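야생동물 모니터링 게시판 > 조사 방법 > 도롱뇽 배 무늬로 개체 식별, 어디까지 믿어도 될까요

moss_bucket
드디어 봄 이동철이 끝나서 글을 써 봅니다! 저희 동네 모임이 게르네크(Gerneck) 저수지 옆 웅덩이에서 영원류를 조사한 지 두 번째 시즌인데요, 올해부터 발가락 표지나 색소 주입을 전부 그만두고 배 무늬 사진만으로 개체를 구별해 보고 있습니다. 까만 점이 찍힌 모양이 개체마다 다 달라요. 처음엔 반신반의했는데 사진을 늘어놓고 보니까 정말 얼굴처럼 보이기 시작하더라고요. 지난봄에 찍은 녀석을 올봄에 다시 알아봤을 때는 밤 11시에 혼자 소리를 질렀습니다.

지금 사진이 500장 조금 안 되게 모였고, 눈으로만 맞추고 있습니다. 슬슬 한계가 옵니다. 궁금한 건 이거예요.

어린 개체 무늬는 언제부터 안정됐다고 봐야 하나요? 그리고 눈으로 맞춘 결과를 개체군 추정에 그대로 넣어도 되는지, 아니면 오류율을 따로 내야 하는지도 알고 싶습니다.

늪지기77
축하드려요! 다시 잡힌 녀석 알아보는 순간은 몇 번을 겪어도 질리지가 않죠. 첫 번째 질문만 답하면, 저희는 변태하고 첫 겨울을 넘기지 않은 개체는 아예 데이터베이스에 안 넣습니다. 점이 합쳐지기도 하고 없던 점이 가장자리에 생기기도 해서요. 성체가 된 뒤에도 조금씩 커지긴 하는데 배치는 거의 그대로 갑니다. 적어도 저희가 보는 종은 그래요.

두 번째는 저보다 잘 아는 분이 계실 것 같아서 패스.

표지재포획덕후
그 잘 아는 분인지는 모르겠지만 할 말은 많습니다 ㅎㅎ

눈으로 맞춘 걸 그대로 넣으면 안 됩니다. 같은 개체를 다른 개체로 착각하는 쪽 오류가 훨씬 흔한데, 이러면 재포획이 줄어든 것처럼 보이고 개체수가 부풀려져요. 조금만 틀려도 추정치가 꽤 많이 움직입니다. 최소한 두 사람이 서로 결과를 안 보고 따로 맞춘 다음 어긋난 것만 모아서 다시 보세요. 그 어긋난 비율이 출발점이 됩니다.

그리고 폐쇄 개체군 모형을 쓰실 거면 이동철 사진은 쓰지 마세요. 들어오고 나가는 녀석들 천지인데 가정이 다 깨집니다.

moss_bucket
헉, 저희가 딱 이동철 사진으로 계산하려고 했는데요...

표지재포획덕후
그럼 지금 물어보신 게 다행이네요. 개방형으로 가시면 됩니다. 시즌이 둘뿐이면 생존율까지는 욕심내지 마시고요.

연못물안경
저는 조금 다른 의견입니다. 윗분 말씀이 통계로는 맞는데, 동네 모임이 첫해부터 그렇게 하면 사람들이 다 떨어져 나가요. 저희가 그랬습니다. 이중 판독에 엑셀 양식에 회의까지 하다가 정작 밤에 물가에 나가는 사람이 줄었어요. 목적이 "이 웅덩이를 메우면 안 된다"를 보여주는 거라면 최소 확인 개체수만으로도 충분히 힘이 있습니다. 서로 다른 개체가 이만큼 있다, 그 사진이 여기 있다. 이건 누가 봐도 알아듣거든요.

표지재포획덕후
최소 확인 개체수도 같은 오류에서 자유롭지 않아요. 한 마리를 둘로 세면 "최소"가 최소가 아니게 됩니다. 개발 쪽 자문이 그걸 한 번만 찾아내면 나머지 자료까지 통째로 의심받아요. 그래서 더더욱 두 명이 봐야 한다는 겁니다.

연못물안경
그건 인정. 다만 전부 말고 확실하지 않은 것만 두 명이 보는 걸로 타협하면 안 될까요?

표지재포획덕후
확실하다고 믿은 것 중에 틀린 게 섞여 있다는 게 문제라서요... 무작위로 50쌍만 뽑아서 둘이 보세요. 저녁 한 번이면 끝납니다. 저도 이 정도면 타협하겠습니다.

늪지기77
두 분 타협하는 거 처음 봅니다. 캡처해 둘게요.

비오는밤좋아
저도 끼어도 되나요! 베르코프(Berkov) 습지 쪽에서 같은 걸 하고 있어요. 저희는 매칭 프로그램을 써 봤는데 장단점이 확실합니다. 배경이 들쭉날쭉하면 엉뚱한 걸 후보로 올려 주고, 배가 화면에 곧게 놓인 사진이면 정말 기가 막히게 찾아요. 후보를 몇 개 띄워 주고 최종 판단은 사람이 하는 방식이라 눈이 훨씬 덜 피곤합니다. 사진이 1000장을 넘어가면 손으로 맞추는 건 거의 고행이니까 그 전에 옮기시길 추천해요.

촬영할 때는 물을 얕게 담은 투명 용기에 넣고 아래에서 찍습니다. 플래시는 끄고 옆에서 빛을 주면 배에 번쩍이는 점이 안 생겨요. 손은 꼭 적시고, 한 마리당 2분을 넘기지 않는 걸 규칙으로 하고 있습니다. 웅덩이를 옮겨 다니실 거면 장화랑 용기 소독도요. 항아리곰팡이는 정말 남의 일이 아닙니다.

moss_bucket
와 이 글 그대로 출력해서 모임방에 붙여도 될까요? 빛을 옆에서 주는 건 생각도 못 했어요. 저희 사진 절반은 배 한가운데가 하얗게 날아가 있거든요 ㅠㅠ

비오는밤좋아
그럼요, 마음껏 쓰세요! 그리고 저희 소식지에 봄 조사 후기가 올라왔는데 앞부분만 옮겨 둡니다. 분위기 보시라고요.
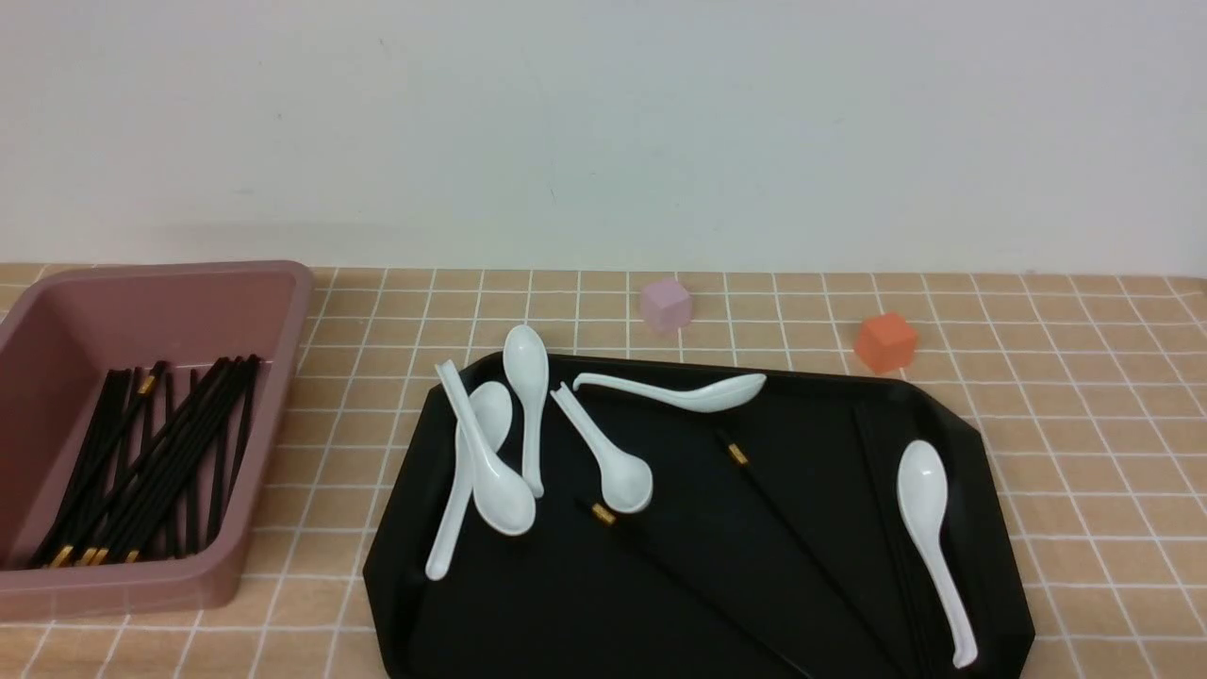

베르코프, 4월 — 첫 비가 내린 밤에 양동이를 든 사람들이 둑길로 모였다. 기온은 낮았지만 바람이 없었고, 자정이 되기 전에 암컷들이 먼저 길을 건너기 시작했다. 올해는 작년에 등록한 개체가 같은 구간에서 여럿 다시 확인되었다. 그중 배 왼쪽에 초승달 모양 무늬가 있는 암컷은 지난해와 같은 배수로를 따라 내려왔다. 조사팀은 배수로 덮개를 바꿔 달라는 요청서에 이 암컷의 두 해치 기록을 함께 넣기로 했다.

늪지기77
초승달! 이런 이름 붙는 녀석이 꼭 하나씩 있죠. 저희는 점 세 개가 나란한 수컷을 "말줄임표"라고 부릅니다.

표지재포획덕후
이름은 좋은데 데이터베이스에는 번호로 넣어 주세요. 별명으로 넣었다가 "초승달2"가 생기는 순간부터 지옥입니다. 경험담이에요.

연못물안경
같은 배수로로 내려왔다는 게 저는 제일 흥미롭네요. 개체 식별이 개체수보다 이동 경로에서 더 빛나는 것 같아요. 어디에 통로를 놓아야 하는지 바로 나오잖아요.

표지재포획덕후
한 마리로는 아직 일화죠. 여러 마리가 그러면 저도 신나서 춤추겠습니다.

비오는밤좋아
맞아요, 아직은 몇 마리뿐이라 저희도 조심스럽게 말하고 있어요. 내년까지 보면 좀 더 얘기할 수 있을 것 같아요.

갈대숲초보
눈팅만 하다가 가입했습니다. 저는 커르스테아(Cârstea) 강 하류 쪽인데 여기는 불도롱뇽이 나와요. 등 쪽 노란 무늬로도 같은 방식이 되나요? 배를 안 뒤집어도 되면 훨씬 좋을 것 같아서요.

늪지기77
어서 오세요! 불도롱뇽은 등 무늬로 됩니다. 오히려 부러워요, 뒤집을 필요 없이 위에서 찍으면 되니까요. 자세만 되도록 곧게 펴졌을 때 찍으세요. 몸이 C자로 휘면 사람 눈에도 다른 녀석처럼 보입니다. 그리고 어린 개체 조심하라는 건 똑같아요.

갈대숲초보
감사합니다! 오늘 밤 비 예보가 있어서 벌써 두근두근합니다.

moss_bucket
다들 정말 고맙습니다. 정리하면 저희는 어린 개체를 빼고, 무작위로 50쌍 뽑아서 둘이 따로 보고, 프로그램은 여름에 옮기는 걸로 할게요. 이동철 자료는 개방형 모형으로 다시 돌려 보고 결과 나오면 여기에 올리겠습니다. 혹시 졸토르콤(Joltorcombe) 쪽에서 조사하시는 분 계시면 쪽지 주세요. 언덕 하나 사이라 같은 녀석이 넘어다니는지 사진을 맞춰 보고 싶어요!

표지재포획덕후
결과 올리실 때 어긋난 비율도 꼭 같이요.

moss_bucket
네네, 그것부터 올릴게요 ㅎㅎ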